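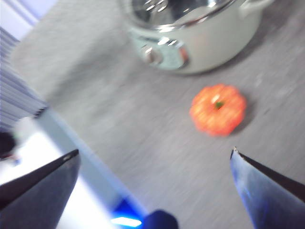
Figure 4. A small ribbed pumpkin ornament, orange with a short green stem (category B, molded produce).

Papers > Home and Household > Seasonal Goods > Section 4

Shares 50 | Comments 2

4. Storage and Return of Seasonal Ornaments

4.1 Categories

We sorted seasonal ornaments by how they are kept between uses. Category A covers items that need a box of their own, such as glass balls and lit wreaths. Category B covers small molded produce of the kind in Figure 4: pumpkins, gourds, apples and ears of corn. Category C covers paper and cloth, which can be folded flat. A fourth category for candles was dropped after the pilot in Undon, where most respondents said they burned their candles within the season and had nothing left to store.

Category B is the least studied of the three. Earlier work on household storage treats small ornaments as part of the box they came in, and reports the box. This hides what happens to items that never go back into one. A molded pumpkin can sit on a shelf, in a drawer or on a windowsill for most of the year without being in anyone's way, and respondents were often unsure whether to call it stored or on display. We asked them to decide for themselves and recorded the answer they gave.

4.2 Sample

The main survey was carried out in Fletthorpe by mail and through the Mastari online panel. Forms went to 2,370 households. The first 500 complete returns were used for the tables in this section, and the rest were held back to check the coding. Renters and owners were both included. Households that had moved within the past year were kept in the sample but marked, as moving forces people to handle things they would otherwise leave alone.

Each form listed the three categories with a short text definition and asked four questions: where the item is now, where it was in May, who put it there, and whether it would be used again. The May question was included to get a reading well away from the fall and winter holidays. Some respondents found it hard to answer and wrote in "same place" or "no idea." Both were accepted as valid answers and coded separately.

4.3 Place of keeping
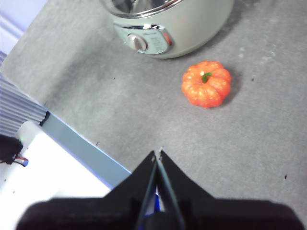

Reading time: 4 minutes

Kitchens came up more often than we expected for category B. We had planned the form with attics, closets and garages in mind, and the kitchen was only added to the list of rooms after the pilot. Respondents described counters, the tops of refrigerators and the space next to small appliances. A typical written answer was "by the slow cooker, it lives there." Living rooms came second and hallways third.

Category A items followed the usual pattern in the literature. They were boxed, the box was labeled, and the label was often wrong. Category C items were spread thinly over many rooms, and a large share could not be found at the time of the survey. We did not ask respondents to search.

The difference between A and B does not seem to depend on price. Respondents who gave a purchase price for both kinds of item were no more likely to box the costly one. Breakability is a better predictor. Glass was boxed in nearly all cases, and molded items were boxed mainly when they had been bought as a set with a tray or bag.

4.4 Coding checks

Two coders worked on the forms separately. A batch of 100 forms was coded by both, and differences were settled by talking them through. Most differences concerned the word "shelf," which one coder had placed under storage and the other under display. We now code a shelf with a door as storage and an open shelf as display. Counters are always coded as display, whatever the respondent called them.

The forms were entered using the Pētersons template, with one added field for the May location. Blank answers were left blank. Where a respondent named two rooms for the same item, the first one written was used.

4.5 Limits

The survey relies on memory for the May question, and we have no way to check those answers. It also covers a single town. Fletthorpe has many older houses with small closets, and this may push items onto open surfaces. A repeat of the survey in Undon, where newer apartments are more common, would help to separate the effect of closet space from habit.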